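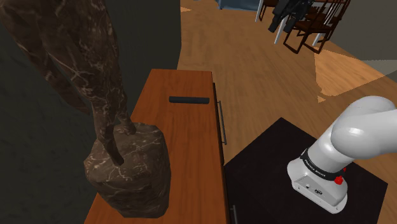 Care of Game Controllers and Consoles at Home

Lonolau Household Advice, revised October 19, 2020

Switch off and unplug the console before cleaning. Wipe the outer case with a dry microfiber cloth. Household sprays should not be applied to the case or the vents.

Controllers collect skin oil around the sticks and triggers. Dampen a cotton swab with a little rubbing alcohol and work it along the seams, then leave the controller to stand for two hours before use.
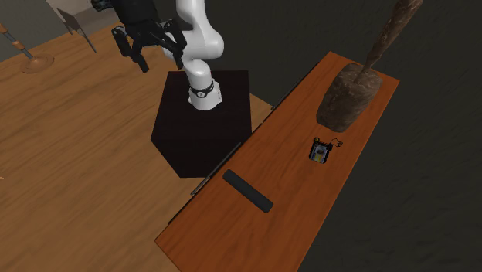
White robotic arm on a black pedestal, gripper open.

Keep seven inches of clear space behind the console. Closed cabinets trap heat, and a unit kept in one should be played with the doors open.

Discs should be held by the edges and wiped from the center outward. Cartridge contacts may be cleaned with a dry swab. Blowing into the slot is not advised.

Wireless controllers that will not be used until March should be stored partly charged, away from direct sun.

Corrections to this sheet may be sent to Paora Lockyer, quoting sheet 961.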